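Contra a média de sucesso

Escrevo isto depressa, entre uma reunião e outra, porque se deixar para agosto já não escrevo. É opinião. Quem quiser a versão com tabelas espera pelo relatório.

O assunto: a taxa de sucesso como número único. Todos os artigos de manipulação que me passaram pela mão em junho abriam com uma. Uma percentagem, às vezes a negrito, às vezes com uma casa decimal que não merecia estar lá. E a gente lê, acena com a cabeça, passa à frente. Eu também. Revi três desses artigos e em dois só dei conta do problema na segunda leitura.

O problema é de método. Um braço que arruma uma bancada de laboratório faz coisas muito diferentes entre si. Pegar numa esponja é quase grátis, a esponja perdoa tudo. Agarrar um vidro pequeno e transparente em cima de uma mesa castanha é outra conversa. Um copo com líquido, outra ainda: pode-se agarrar bem, levantar bem, e mesmo assim pousar com força a mais. Meter isto tudo na mesma média é somar laranjas com parafusos.

No Omolard, o nosso projeto de imitação com dois braços, caímos nisso durante meses. Digo nós, mas a culpa maior foi minha, que desenhei o protocolo. Tínhamos 955 demonstrações teleoperadas, uma política treinada nelas, e uma avaliação de 334 tentativas. Bonito. Só que as tentativas eram sorteadas por episódio e não por objeto, e os operadores, pessoas normais, começavam quase sempre pelo mais fácil. Resultado: metade do conjunto de teste era material fácil disfarçado de variedade.

Quem reparou foi a Noémi Juhász. Pediu os registos numa sexta à tarde e na segunda trouxe uma folha separada por objeto. Não vou pôr aqui a folha, ainda há números a confirmar. Mas a forma dela chegava para estragar o café. Uns objetos lá em cima, outros cá em baixo, e o meio, onde estava a nossa famosa média, praticamente vazio. Nenhum objeto se comportava como a média. Nenhum.
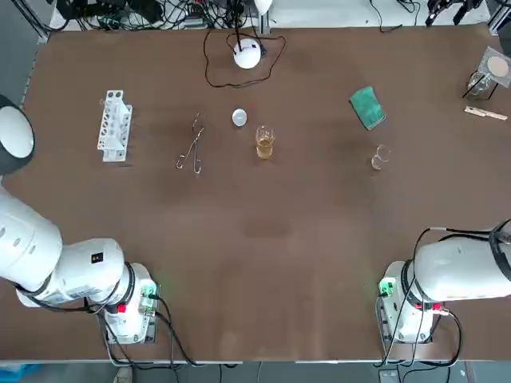

Omolard · Grupo de Manipulação Bimanual e Avaliação

Peguemos numa bancada concreta, com a pinça metálica de cadinho deitada na mesa, a suporte de tubos à esquerda, o funil com o papel de filtro do outro lado. A pinça é arame fino, quase não tem altura. Se a garra desce um nada a menos, fecha no ar. Se desce um nada a mais, bate no tampo. O suporte de tubos está de pé e oferece um monte de sítios onde agarrar, quase todos maus se depois for preciso pousá-lo direito. E o funil tem papel dentro. Conta como sucesso se o funil chega e o papel fica pelo caminho? No nosso protocolo antigo contava. Fui ver. Contava.

Daqui sai a minha primeira queixa, que é a definição de sucesso ser escrita antes de alguém ter olhado para os objetos. Escreve-se "objeto na zona alvo" e pronto, serve para tudo. Não serve. Para a esponja serve. Para o copo com líquido é preciso dizer alguma coisa sobre o líquido, e para o vidro pequeno é preciso dizer o que acontece se ele tombar e acabar na zona alvo deitado. Tivemos uma discussão de uma tarde inteira por causa disto, o Facundo Salinas a dizer que tombado é falha, eu a dizer que depende. Ganhou ele. Ainda acho que depende.

Segunda queixa: a disposição. Uma fila mais ou menos aberta, com espaço entre as coisas, é uma disposição simpática. Cada braço tem o seu lado, quase nunca é preciso passar por cima de nada. Não há mal em começar assim, toda a gente começa. O mal é chamar-lhe "cena aleatória" no texto. Aleatória dentro de quê? Com que distância mínima? Sorteada por um programa ou pela mão de quem estava a montar? A mão humana espaça. Faz filas sem dar por isso. O Surachet Thammasiri repetiu 106 tentativas com posições geradas por programa, objetos às vezes encostados uns aos outros, e a política, que era a mesma, parecia outra. Hesitava, mandava os dois braços para o mesmo lado.

Ouço já a objeção, e ouvia-a em voz alta na última apresentação em Winmont, da parte do Emiliano Daza, que respeito muito. A objeção é que sem um número único não há comparação. Os revisores querem uma tabela, a tabela quer uma coluna, a coluna quer um valor. Percebo. Sou revisor também, às onze da noite, com sono, e agradeço a coluna. Mas a comparação que a coluna permite é entre laboratórios com objetos diferentes, mesas diferentes, operadores diferentes e definições de sucesso diferentes. Não sei bem o que se está a comparar aí. Talvez a paciência de quem montou a mesa.

Disse ele também, e nisto tem razão, que separar por objeto deixa poucas tentativas em cada linha. Deixa. No nosso caso houve linhas com 19. Com 19 tentativas o intervalo é largo, feio, e não apetece mostrar. Pois mostre-se. Um intervalo largo é informação: diz que não sabemos. A média geral tinha um intervalo estreitinho e também não sabíamos, só que não se notava.

O que eu gostava de ver, e que vamos tentar no próximo relatório (a Veronika Camenzind está a escrever a parte estatística, por isso essa vai sair bem):

Resultados por objeto, com o número de tentativas ao lado, mesmo quando é pequeno.
A definição de sucesso escrita objeto a objeto. Uma frase cada chega.
Como foram escolhidas as posições, e por quem.
Os vídeos das falhas, todas, sem escolher as mais engraçadas.
A média no fim, se fizer mesmo falta, em letra normal.

Isto dá trabalho. Dá bastante mais trabalho do que parece, sobretudo o segundo ponto, que obriga a pessoas com pressa a concordarem sobre o que é um funil bem pousado. Da nossa parte já atrasou o relatório e houve quem ficasse aborrecido, com motivo.

Uma coisa que não resolvi: o que fazer com as tentativas em que o operador pára o braço por precaução. Nós contamos como falha. Outros grupos deitam fora e repetem. As duas opções mexem no resultado, e mexem mais precisamente nos objetos de vidro, onde toda a gente tem o dedo mais perto do botão. Se alguém tiver um critério decente, escreva-me. Respondo devagar em julho mas respondo.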